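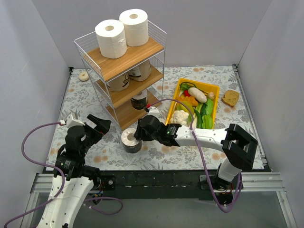
Household paper is the least discussed category in the home, and it occupies more storage than most of us would admit. Readers who wrote after the August entry on linen closets asked, in several cases, for the same treatment of bathroom and kitchen rolls. I have accordingly spent the past few weeks reviewing my own arrangements, which had not been examined since the move to Gralludwood. The principle I have settled on is a small open unit of the white wire kind, with light wooden shelves, and a shelf assigned to each state of readiness. Unwrapped rolls are kept on the top shelf, where they may be reached without looking. Wrapped rolls are kept on the two shelves beneath, labels visible, and are brought up as the top shelf is emptied. A roll that stands on the tablecloth in front of the unit is a roll that has not yet been put away, and should be treated as such.

The previous system was a closet. It was deep, it was dark at the back, and it encouraged the purchase of paper that was already owned. On clearing it I found wrapped rolls behind the vacuum cleaner, behind the spare blankets, and inside a stockpot. One package had been opened at both ends. The closet has since been given over to coats.

An open unit does impose certain obligations. Paper left uncovered in a kitchen will take up steam and odor, and the unit should therefore stand well away from the stove and the kettle. It should not stand beneath a window that is opened in wet weather. Wrapped rolls are more forgiving in this respect and may be kept nearer the working part of the room. Wire sides allow the air to pass and permit an honest view of what remains – the chief argument for them, in my opinion, although dust will settle on the wooden shelves and must be wiped off before each restocking. A barely damp cloth is sufficient. The wood should be allowed to dry fully before anything is placed upon it.

I considered three units before choosing. The Fesby was well made but too tall for the corner I had in mind. The Lukumay had a pleasing finish and a lower shelf so close to the floor that a standard roll could not be stood upright on it. The one I purchased came without a maker's name from a household goods shop, and was assembled in one evening with a single wrench. One of the feet required a felt pad.

On the matter of quantity, I would advise restraint. Large packages are less expensive per roll, and the difference is real, but the saving should be weighed against the space. My present rule is that no paper is to be bought that the unit cannot hold. When the lowest shelf is down to a single wrapped roll, paper is added to the shopping list. This rule has been broken once, during a promotion at Flunetti, and the surplus spent nine days on the stairs.

A related question concerns vegetables. Many kitchens, mine included, bring produce home and distribute it at once to the refrigerator, the pantry, and the counter, with the result that something is always forgotten. I now recommend that everything be set out in one shallow tray first. A bright color is helpful, and a rectangular shape wastes less of the table than a round one. Carrots, cucumbers, and peppers may share a tray for the length of time it takes to decide on the week's meals. Mushrooms should be moved promptly to a paper bag. Leafy greens should be refrigerated as soon as the sorting is finished, and a long radish will keep better if its leaves are removed beforehand.

Bread should be kept apart from the produce. A bagel left out through the afternoon is best toasted, and should not be refrigerated in the hope of improvement.

As to the tablecloth, two readers have asked whether one is practical on a table used for sorting. I believe so, provided it is washed frequently and is patterned. Small flowers and leaves on a pale ground will disguise a good deal between washings. My own preference is to shake the cloth outdoors each evening and to launder it at the end of the week – earlier if beets have been involved. Ironing is optional and in this household has lapsed.

I have not yet resolved the matter of paper napkins. They are too light to sit well on a wooden shelf and too numerous for a drawer. Suggestions may be sent through the contact page, and will be considered before the entry on table linens is prepared.

This site uses cookies to remember your preferences. By continuing to browse, you accept their use. Accept | Settings

Recent entries
Linen Closets: A Reconsideration
On the Proper Depth of a Pantry Shelf
Dish Towels, Old and New
Moving House with Glass Jars
The Coat Closet, Continued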